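Kitchen countertop

A kitchen countertop is a raised, flat, horizontal work surface used for preparing food. It is usually fixed on top of base cabinets and set at a height that lets an adult work while standing. The same word is used for surfaces in bathrooms, shops and workrooms, though materials and depths differ.

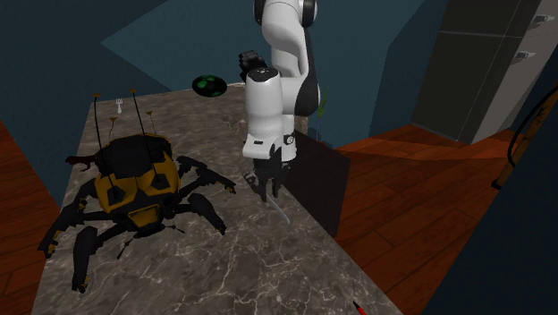 In the United States most countertops are 25 to 26 inches deep and stand 36 inches above the floor. Islands and peninsulas are often deeper and may have an overhang on one side for seating. An overhang longer than a foot or so generally needs brackets or legs beneath it, depending on the material.

Materials

Natural stone includes granite, marble, soapstone and slate. Granite is hard and resists scratches. Marble is softer and is etched by acids such as lemon juice and vinegar, which leave dull spots even on sealed stone. Bakers have long favored it for rolling pastry, as it stays cool to the touch. The veins in marble come from minerals such as clay and iron oxides that were present in the original limestone.

Engineered stone is made from crushed quartz bound with resin. It does not need sealing but can be damaged by hot pans. Cutting it releases fine silica dust, and shops that work with it are expected to use water and proper breathing protection.

Laminate is the cheapest common choice. It consists of layers of paper and resin pressed together and glued to a board. Wood, stainless steel, tile and poured concrete are also used – steel mostly in restaurants.

Edges and seams

The front edge may be left square, slightly rounded or cut to a fuller profile such as bullnose or ogee. Long runs of stone are made from more than one slab, and fabricators try to place the seams where the pattern hides them. Seams are filled with tinted epoxy.

Care

Daily cleaning with mild soap and warm water is enough for most surfaces. Porous stone is sealed from time to time, and a few drops of water left on the surface will show whether the sealer has worn off. Abrasive pads can dull a polished finish.

In a household guide for the Fletmont area, Judite Antunes recommends wiping up wine and fruit juice at once and keeping a board under anything being cut.

See also

Backsplash
Butcher block
Kitchen cabinet
Sink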